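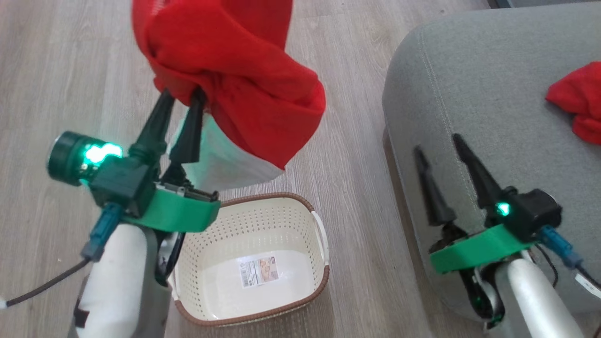

Red knitwear next to a pale fabric. Keep the two apart until you know the red is fast.

## Washing jumpers and other knits by hand

Most knitted things can be washed at home in a sink or a washing-up bowl. Read the label first. If it says dry clean only, leave it alone, particularly if there is a lining or shoulder pads.

**Test the colour.** Wet a cotton bud, press it against an inside seam and hold it there for a minute. If colour comes off, wash the garment by itself in cold water and don't leave it to soak. Reds, navy and black are the worst. I test second-hand things even when they look well washed.

**Water.** Cool to lukewarm, 30 degrees at most. Wash and rinse at the same temperature, as a sudden change can felt wool.

**Soap.** Use a liquid made for wool. Biological powder is no good for wool or silk. A teaspoon is plenty for one jumper in a five-litre bowl. Mix it in before the jumper goes under.

**Washing.** Turn the garment inside out and push it down gently until it is soaked through. Leave it for ten minutes, then squeeze the suds through it. Don't rub. Collars and cuffs can have a drop of neat wool wash pressed in with a fingertip.

**Rinsing.** Lift it out with both hands underneath. Wet wool is heavy and will stretch if you pick it up by the shoulders. Two rinses usually do it. Cotton knits may want a third.

**Getting the water out.** Lay it on a bath towel, roll the towel up like a Swiss roll and kneel on it. Repeat with a dry towel if it was a thick one. Never wring.

**Drying.** Flat, on a rack or another towel, pulled gently to shape, away from the radiator. In November a heavy cardigan takes two days in our back bedroom with the window open a crack. Turn it over once.

### Bobbles

Wait until the garment is fully dry, lay it on a table and hold the fabric taut. A wool comb is kinder to fine knits, an electric shaver is quicker on thick ones. Go lightly over elbows, where the yarn is already thin.

### Putting away

Fold knits, don't hang them. Wash them before they go away for the summer, because moths go for food marks and sweat. Cotton bags with a zip are better than plastic. Cedar blocks lose their smell, so sand them lightly once a year.

If a label has fallen off and you can't tell the fibre, treat it as wool.

*Mireille Yammine*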